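Week 5 notes: when a grip goes wrong

Welcome back, everyone, and thank you for bearing with the early start on Tuesday! I want to spend a little time on slips, and on the log Vesna Vidmar kindly lent us from the Drumonow project, where grasp 995 was recorded as good although the part had slid between the pads. 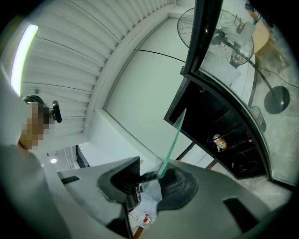 The software only checked that the fingers had stopped closing, you see, and they stop just as nicely on a part that's sitting crooked. Please read section 2 before lab, and bring your own worst slip along to talk over.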